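Countertop seam swelling near sink cutout - reseal or replace?

Kurian
Posted 20th April
Laminate top, particleboard core, installed in July. The miter joint at the inside corner has lifted on the sink side. A straightedge across it shows a ridge of 2 mm at the front, tapering to nothing at the backsplash. Joint bolts underneath are tight. Core feels firm when I press from below. Can this be resealed or is the top finished?

Ridine
Swollen particleboard doesn't go back down. It dries out, but the chips have already moved. Reseal it so it gets no worse and live with the ridge.

Tistik
Disagree with the above, partly. A ridge at the front only can be bolt misalignment and no swelling at all. Back off the front bolt a half turn, tap the high side down with a block and a mallet, retighten, measure again. If the number changes, it was alignment.

Do it before you put any sealant in. Once the joint is full of cured silicone you will not get it apart clean, and new adhesive won't stick to what's left.

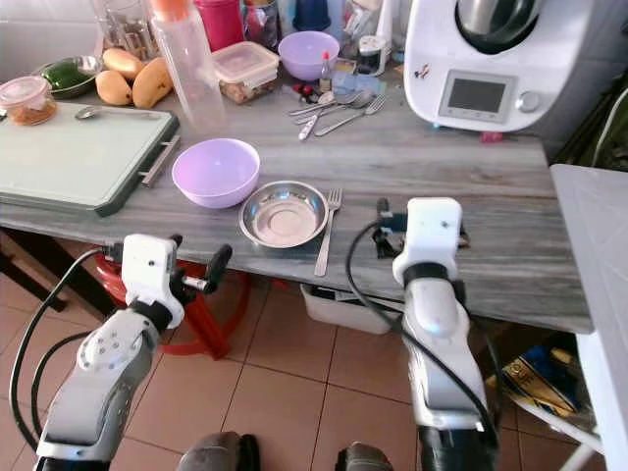
If the number stays the same, you have moisture in the core. Scrape the joint out, leave it open for 11 days with a fan on the underside, then fill with a color-matched seam compound. Wipe the excess right away with the solvent the maker lists.

Ridine
Tapping down a joint that was glued at install will crack the glue line. Kurian, was it glued?

Kurian
Installer's sheet says PVA plus 3 bolts. So yes.

Pralside
Then Tistik's method is out unless you cut the glue first, and a cut wide enough to do that chips the edge of the laminate. I've replaced two tops after people tried it.

Tistik
Fair on the PVA, I read it as a dry joint. The drying step still applies. Get a pin meter on the underside near the sink and again at the far end. Compare the readings, don't trust the absolute number on particleboard.

Kurian
Meter says 20 by the sink, 11 at the far end.

Ridine
That's water. Check the clips and the bead under the sink rim before you touch the joint.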